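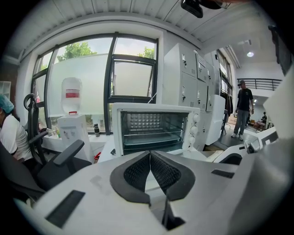 Slide 1 — white toaster oven

Notes, Ama Bonsu. Keep it quick, 2 clips only

Start w/ Orkatton final. Two couples left, Doma and Zikiseo voted out in same night. Pause for groans

Then the voting. 475 texts from one town in the last hour — read out the best one. Dont name the town

Le Roux walkout. Everyone remembers the door slam, hardly anyone remembers the speech before it. Play clip 1

Why live evictions still pull people in. Ask room who voted, hands up

75 seconds max on the hosts. Skip the dress story if runing late

Clip 2, reunion show. Questions after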